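Household Materials and Waste
Unit 4 handout: Sorting Mixed Small Items
Instructor: Maja Dudek
Revised 4/29/20

Reading for this unit: the Ostrowski chapter in the course packet, first half only. The part on glass comes back in Unit 6.

1. What counts as mixed small items

Most of what ends up in a catch-all bin under a sink is light, cheap and made of more than one material. A sponge in a plastic holder is two things for sorting purposes. So is a bottle with its cap on. In the Cloltov exercise the class sorted 80 items, and the arguments were nearly all over things like these — hardly any over plain bottles.

2. Three questions to ask of each item

Can it be used again as it is? A holder or a brush often can, after a wash.
Does it come apart by hand? If so, take it apart before deciding.
Is it clean enough? Grease and soap residue matter more than dust.

Write your answers in that order on the worksheet. Do not skip to the third question.

3. Sponges and scrubbers

Sponges are hard to place. Cellulose and foam look alike once they have been used for a while, and a scrubbing layer is often glued on. Unless the package says what the sponge is made of, write "unknown" in the material column. A guess will be marked wrong even if it is a good guess.

4. Wrappers

Thin clear film crumples and catches on other things. Flatten it first. Check for anything still inside or stuck to it, and record that as a separate line.

5. Practice bin

Use the front compartment only. Start with the clear bottle on its side, then do the wrapper near the front and the two sponges on either side of it. The white sponge and its purple holder get 2 lines on the worksheet. The small blue block goes last. For the dark round item with the pinkish-red rim, give your best name for it and put a question mark after the name.
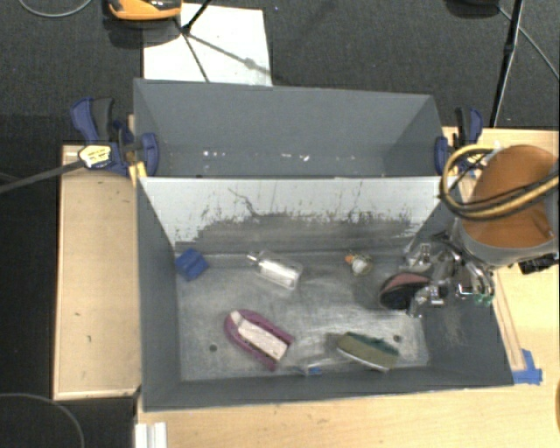 6. To hand in

One worksheet per pair, both names at the top. Add a short paragraph on the item you disagreed about most — what each of you said and what you settled on. Late worksheets go in the Trista folder.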